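**tannerstreet_seo** wrote:

OK so I finally quit sanding the play board for the kids' corner and put finish on it! Glued up from maple-looking planks out of the Clurkcombe yard (the label had fallen off, so who knows), and I went light on the varnish because I wanted that wavy grain to show.

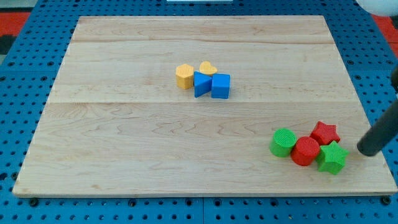 My question is the seams. They're faint but I can feel them with a fingernail, and the yellow blocks are getting pushed around on it all day. Fill them or leave them?

-- Seo-ah Jin

**nuneo_dad** wrote:

Leave them!! Love the swirly bit in the grain. A toddler won't notice a seam.

**gluepot** wrote:

Disagree, sorry. Crumbs get in there. I'd scrape it flush and put on another thin coat.

**nuneo_dad** wrote:

Crumbs get in everything at my house lol. Scrape it and you risk a dull stripe right through the finish.

**tannerstreet_seo** wrote:

Ugh, the dull stripe is what I'm scared of. Would 700 grit by hand be safer? Also my sister wants the heart block for her desk and I said no.

**gluepot** wrote:

By hand is fine, go with the grain. 10 minutes, tops.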